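Section 4. Folding and Storing Towels

4.1 Before you begin

Clear the tabletop and wipe it with a dry cloth. Towels must be fully dry before folding; a damp towel placed in storage will develop an odor and may mark the towels next to it. These instructions apply to all bath and hand towels in the Bevidell and Hillau ranges.

NOTE: Set aside any towel with a loose hem or a pulled thread - it should go to mending, and must not be returned to the shelf.

4.2 Folding

1. Take one towel from the basket.

2. Hold the towel by its top edge, one hand near each corner, and pull it level. Check that the label is at a corner and has not been folded under.

3. Lower the towel onto the tabletop and smooth it outward from the center with the palms.

4. Fold the towel in half, bringing the short edges together, then fold again until it forms a rectangle of the size shown on your shelf card. Align the edges at each fold. 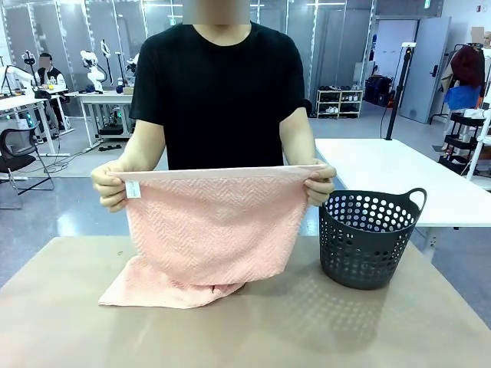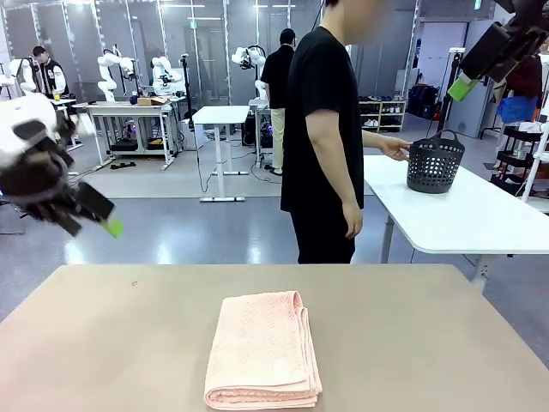

Pink terry towel held by its top edge, and a pink towel folded on the tabletop.

5. Press down lightly on the finished towel. Do not use weights or a hot iron on terry cloth, as this flattens the pile.

CAUTION: Do not drag towels across the table by a hem or label. The stitching may tear.

4.3 Storage

Stack towels with the folded edge facing outward. A stack on an Iscombe shelf must not exceed five bath towels. Keep colors separate where space allows.

Questions about this section should be directed to Zamfira Dobre, Linen Services.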